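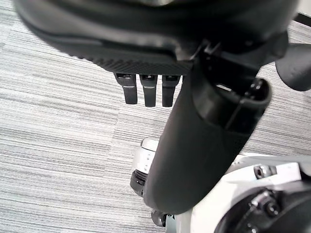
I'm repainting the drawer pulls and a towel bar in our bathroom and can't get the finish to come out right. They are old zinc pulls, silver when we moved in, and I have sprayed three of them with Premon satin black so far. What I want is the look of the dark shell in the photo, smooth and matte but with a slight gloss to it, so the lower rim picks up a soft gray highlight. Mine come out either chalky or with a texture like orange peel. The pulls also have a strip of fine ridges on the underside, and the paint fills those in so you can't feel them anymore. I sanded with 300 grit and wiped everything down with a damp rag. No primer. The garage is cold in the morning, so I've been spraying after work. Is it the paint, the prep, or me?
wetport_bungalow

Prep, mostly. A damp rag doesn't take off hand grease, and bathroom pulls are covered in it. Wash them in warm water with dish soap, rinse, let them dry overnight, then wipe with denatured alcohol and don't touch them with bare hands after that. You also need a self-etching primer on zinc. Without it the black will chip at the edges where people grab.
Orange peel usually means the paint is partly dry when it lands, or it's going on too thick. Bring the can inside for an hour before you start and hold it a little closer than you have been. Three thin coats, ten minutes apart — check the back of the can, because some brands want longer.
For the ridges, brush them with an old toothbrush after sanding so the dust comes out. Spray that side once, lightly, from an angle, and leave it. If they're already filled in, strip the pull and start over. I've never had any luck picking paint out of grooves.
Prirer

Just buy new ones. I got 19 black pulls from Rugemalira for the whole kitchen and was done by Wednesday.
drywall_dan_not

Agree with the first reply about primer. One thing to add is that chalky spots can be overspray settling on a coat that has already started to dry. Hang the pulls from wire by their screw holes and work from the far side toward you. Mine have been on since January and still look fine, but I gave them a full week to cure before putting them back. The towel bar needs longer than that if wet towels are going on it.
rusthinge31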